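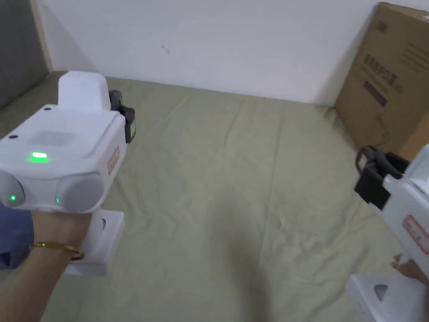
The linen and bedding part of the Briltemville home skills program has now been running since January, and I'm glad to be able to tell you that it has settled into a good rhythm. You will remember from my last letter that we began with kitchens, which everybody enjoyed, and that I was a little nervous about moving on to sheets and blankets, a subject that doesn't make anyone's mouth water. I needn't have worried! Folding a flat sheet is harder than most of us admit, and people come to it with a good deal of feeling. We start every session with a single sheet spread out, like the pale sage-green one with the soft creases running across it, and the first job is always to smooth it by hand before anybody thinks about corners. It sounds like such a small thing, but a sheet that goes into the fold wrinkled comes out of the closet wrinkled, and our participants have taken that to heart.

Your grant paid for 332 pieces of bedding in this period, most of them from Boonyarit, who were very patient with us over colors and sizes. We had asked for plain, calm shades, so that a crease shows up clearly and a learner can see what their hands have done. Of the total, 18 pieces arrived with loose hems. Boonyarit replaced them within the month, and we kept the old ones for the mending table with their blessing.

Attendance has been better than I dared to put in the proposal. We have welcomed some 185 people so far, a good number of them moving into a first apartment, and several grandparents who came along to help and stayed to learn the fitted sheet (still the most requested lesson by a mile). Samran Limsakul leads the afternoon groups and has rewritten the handout twice, the second time in larger type with fewer words, and it is much the better for it.

On the spending side, we are a little under budget. Shelving from Pinero came to $752, including delivery, and the laundry costs have been lower than planned. With your agreement, I would like to put what is left toward a second set of blankets before the weather turns — the heavier kind, which fold quite differently and deserve an afternoon to themselves. Samran has a quote from Serkico that I can send over whenever it suits you.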